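Notes for Derkden talk, August 2025. Slot is short, so keep moving. Water. Clicker. Laptop charger this time.

## Before slide 1

- say hello, say name, say Isberg
- thank Kanini Simiyu for the invite (Kee-nah, no, Ka-NEE-nee, ask her beforehand)
- who here has driven an arm by remote? hands up. Who has pushed one round by hand? Wait for it, people are slow after lunch
- if most hands go up, skip the "two ways" bit and go straight to mistakes

## Two ways of showing

Hand teaching first. You take hold of the arm, motors slack, and walk it through the job. Good: you feel the weight, you feel where a joint runs out. Bad: your own body is in the way of the cameras and the arm ends up going where your elbow was comfortable. Also tiring. My shoulder gave up before the arm did (pause, small laugh maybe).

Remote second. You hold a leader arm or a controller, the real arm copies. Good: your hands are out of the picture, so what the cameras get is what the robot will get later on. Bad: you can't feel a thing unless you paid for force feedback, and we didn't. You squeeze until it looks squeezed.

Don't get drawn into which is best. We use both. Hand for anything with a tight fit, remote for picking up and putting away. If somebody pushes, say "ask me at the break" and move on.

## What we did at Fusesville

Tidy-the-table job. Sounds dull, say so. Things out on a table, put them where they go. 270 demos kept in the first round, all by remote, mostly me and Noman Hayat taking turns.

- one operator per session, never swap halfway. We swapped halfway. Don't.
- 8 minutes on, then stop. Past that you get sloppy and the data gets sloppy with you
- write down what went wrong straight away, on paper, not in your head
- Noman starts every reach high and comes down on top. I go in low from the side. Both fine on their own. Mixed together the policy dithered halfway between the two and knocked things over

That last one is the main point of the talk really. Say it slowly. Say it twice.

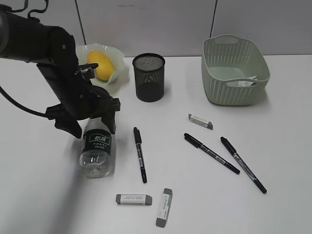 Approach matters more than grip. New people all worry about the fingers, open, shut, how hard, and the damage is done well before that, in the last bit of travel. Take the bottle: come down over the top like this and the fingers hide the cap from you, so if you were lining up on the cap you've lost your mark just when you want it. Line up earlier, stop, then drop straight. A stop is fine! A stop in a demo teaches the robot to stop, and stopping above a tall thing before going down is a good habit to teach it. What you don't want is the wobble, the little left-right hunting, becuase it learns that too and does it for ever.

(Leave the slide up. Let them look. Sip.)

Then the rest of that table, quick:

- markers: lying flat, low, they roll if you brush one. Come down with the fingers across the barrel. Check your height twice
- erasers: easy, but which way round is the long side? Turn the wrist early, up high, not at the last second down by the table
- mango in the bowl: everyone's favourite to get wrong. You can't come in from the side, the rim's in the way. Straight down, gentle, and lift clear before moving across
- mesh pot: tall-ish, and it's a target as well as a thing to avoid. Think about where your forearm is going, not just the gripper
- basket: wide, forgiving, do this one first with new people, cheers them up

Ask the room: which would you pick up first? Someone always says the mango. Let them argue for a minute, no more.

## Mistakes, ours

1. Too neat. First batch had everything set out nearly the same each time. Policy learned the table, not the job. Shift one thing by a hand's width and it grabbed air. Second batch we moved stuff every single time, boring, worked much better.
2. Threw away the fumbles. A fumble with a recovery is gold. Miss, back off, come again, got it. We binned those for weeks. Kanini told us off, she was right. (Check she doesn't mind me saying.)
3. Kept the wrong fumbles. Miss, swear, drag the thing along the table, pretend. Bin those. If you wouldn't want to watch the robot do it, it goes.
4. Speed. Noman got fast and proud of it. Fast demos blurred on the wrist camera and the arm lagged behind the leader. Slowed him down, everybody happier, him too eventualy.

## Numbers slide

One slide only. Read it out, don't explain it to death.

- first round, 200 test runs, mixed operators: the dithering one, show the short clip if sound and video are behaving
- second round, 100 test runs, one agreed way of reaching: show second clip straight after
- no percentages on screen, the two rounds weren't set up the same way and someone WILL do the division. Say so out loud if asked. Rerun is planned for December with matched tables

## If time

Dalen story. They taught a wiping job by hand, lovely smooth strokes, and the person doing it was left-handed and stood on the left. Moved the bench against the wall on that side and nobody could stand there to add more demos. So decide where you stand before the first demo. Draw it on the floor in tape.

If no time, drop it, go to last slide.

## Last slide

- agree one way of reaching, write it down, stick it to the bench
- short turns
- move things between demos
- keep good recoveries, bin bad ones

Questions. Likely ones:

- "how many demos do I need?" Depends on the job, start small, train, watch it fail, then collect what it failed on
- "can I mix hand and remote?" Yes but label which is which. We forgot. Painful to sort after
- "force feedback?" Would like it. No budget. Noman has opinions, point at Noman

Clicker goes back to Kanini!!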